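## Word Choice in Shelter Newsletters

Student report, 2 April 2019

Our group read 27 newsletters from shelters in Kostberg and Plistden to see how they write about the people who stay there. We marked every noun used for a resident. "The homeless" came up most in the Plistden issues, while Kostberg mostly wrote "guests."

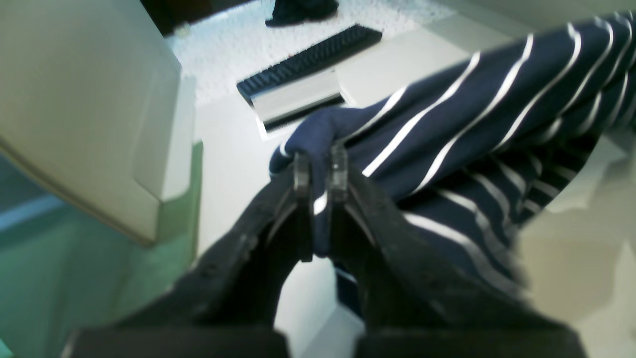
The January issues were harder to sort. Three used both terms in the same article, so we listed them separately in the table.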